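Drustora cell moves to two shifts at Jerkwood: what changes on the floor

The second handling cell in the Jerkwood turning shop goes onto the evening shift from Monday. It has been running on days only since November, loading and unloading turned parts between the lathes and the finishing benches. This item covers what the cell does, how the jobs around it are changing, and what was agreed at the last two floor meetings.

For those in the office or at the Coppens site who haven't seen it, the cell is one arm with a two-finger gripper, built by Tavorach and run on their Drustora software. It picks up turned spindles and legs, turns them to the right angle, and sets them in the finishing racks. It does not sand, stain or inspect. Those jobs stay with people.

Fourteen people work in turning and finishing across the two shifts, and that number stays the same. What changes is how the hours are spent. Until last fall, each shift had 4 people whose main job was moving parts. On a heavy day that meant walking a full rack across the floor 20 times, most of it while bending and lifting. Two of those four positions per shift have moved to inspection and repair. One has moved to setup for the cell. The last one stays on manual handling, which covers odd lengths, glued blanks and anything with a square section over the size limit.

Pay grades were the main question at the first meeting. Setup is graded one step above handling, and anyone who takes the setup post gets the higher grade from the first day of training, whether or not they have finished the course. Inspection is graded the same as before. Several people said that inspection now carries more responsibility than the old job description shows, and Ilse Van Rooij has taken that to the pay review. There is no answer yet.

Training takes three days. The first is on safety and the stop circuit, the second on teaching new part shapes in the software, and the third is spent on the floor next to someone who already runs the cell. Six people have finished. Four more are booked before summer. If you would like a place and are not on the list, tell your shift lead. You do not need any computer background, and the course is done in working hours.

New part shapes are tried in simulation before they go on the machine. This was asked for by the day shift after the trouble with the tapered legs in the winter, when the cell was gripping too high and marking the wood just under the collar. Eleven legs had to go back to repair in one week. Now the setup person loads the shape, picks the grip point, and runs the approach on the screen first. Only when the clearance on both sides looks right does it go to a slow run with a real part.

The simulation station is the desk by the tool crib. Anyone may use it, including people from finishing, who often know best where a mark will show once the stain is on. Please log the part number and your initials when you are done. The file name should be the part number and nothing else. We now have 145 shapes in the library and some of them have been saved twice under different names, which caused a wrong pick on the evening trial.

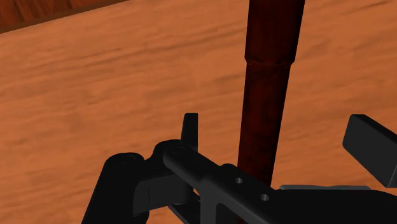 Lies Van der Linden would like the screen runs to be shared more widely, and said at the second meeting that the evening shift was being handed grip points it had no say in. Her view was that whoever has to repair a marked part should be able to send the grip point back without going through two leads first. She also said the cell had taken the worst of the lifting off her back and she did not want to return to the old way, but that the work had become quieter and more spread out, and people could go most of a shift without talking to each other.

On the first point, it was agreed that anyone in inspection or repair can put a hold on a shape. The hold is entered at the simulation desk and stays on until the setup person has changed the grip point or talked it over with whoever entered it. Parts on hold go to manual handling in the meantime. The leads will look at how many holds come in during the first month and decide if one handler per shift is enough.

On the second, the break times for turning and finishing have been put together again. They were split when the cell was installed so that it would never stand idle. It can stand idle for the length of a coffee break. The evening break will be at the same time for both groups as well.

A few practical matters. The yellow line around the cell has been moved out by one pace on the rack side, so carts that used to fit along the wall no longer do. Use the aisle by the dust extractor. Hearing protection rules have not changed. The cell is quiet but the lathes next to it are not.

If the cell stops with a part in the gripper, do not pull the part out. Press stop, call the setup person on shift, and wait. On evenings, if the setup person is away, call the shift lead. Output targets are not counted against anyone for time lost this way, and that is now written into the shift sheet.

The targets for both shifts stay where they are until the end of June. Tavorach will have a technician on site for the first week of evening running, from the start of the shift until the late break. Questions about the schedule go to Ilse Van Rooij. Questions about grip points and part files go to the simulation desk, where there is a notebook for them next to the keyboard.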